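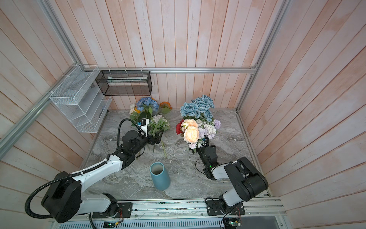 The Skurnoter artificial flower range is supplied by Walledbridge to schools, offices, care homes and reception areas that require lasting arrangements with little upkeep. Stems may be ordered singly or in mixed bouquets. Blue hydrangea set with an orange sunflower, white pom-pom flowers and small white and cream blossoms, as on the marble-patterned tabletop, gives a full bouquet suited to a wide vase - green leaves and stems are part of the mix.

Mixed bouquets are packed in cartons of 10. Single stems are sold in bundles of 7. Orders received by the end of November are dispatched in roughly 7 working days. Stems should be dusted with a dry cloth and kept out of direct sunlight.

Order enquiries: Paweena Rungrueang, Institutional Sales
Returns: Regula Aebischer

1,441 shares
0 comments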